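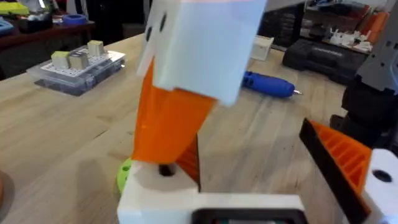 Page last changed: December 2022

I have been meaning to write about the bench for months, and people keep asking how things are going at the shop, so make yourself a cup of something, because I am going to take my time.

For anyone new, I work at Kavavia, where we put together small fittings for other people's machines. When I started, it was all hands. You sat down in the morning with a tray of parts on your left and an empty one on your right, and by the end of the day they had changed places. I liked it more than I probably should have. You could talk all day, and we did.

The arm came in March. The orange ribbed fingers bend a little around whatever they close on, and the white pieces that hold them are 3D printed, so if one cracks we print another and carry on. Wondimu Alemneh looks after that side of things. He used to sit two seats down from me and now he spends his days fussing over grip pressure and finger angles, and I have never seen him so happy – or so late for lunch.

We did the Lurnis order first, 200 pieces, and I won't pretend it went well. The arm would reach for a part and come back with nothing, very politely, and go on to the next step as if it had one. I stood there all afternoon handing it things like a nurse. Robel Kassa said I looked like I was feeding a horse. The Ornetti order was another 200 and by then we had the fingers sorted out, and I mostly just watched.

So what has changed? My wrists, for one. I am 63, and I used to go home and run them under warm water before I could peel a potato. I don't do that anymore. The repeating part of the job has gone over to the machine and what I have now is the setting up and the checking, and the odd little fixes that need somebody with a screwdriver and some patience. I keep blocks and bits on top of the clear storage box so I can reach them without getting up, which drives Robel up the wall.

What I miss is the talking. There were four of us along that side and now there are two, with the others moved over to the Demissie line across the yard. They kept their pay and they seem fine about it, but I used to know how everyone's kids were doing and now I have to go and ask. I told our manager this at my review and she wrote it down, and since then we all stop for coffee together at ten. It's a small thing but I look forward to it.

Would I go back? Some days, maybe. Then I think about the potatoes.

I'll write more after the holidays, once the second arm is in and Wondimu has stopped rearranging my bench.

Share this post (60)
2 comments

Contact | Copyright, all rights reserved | Back to top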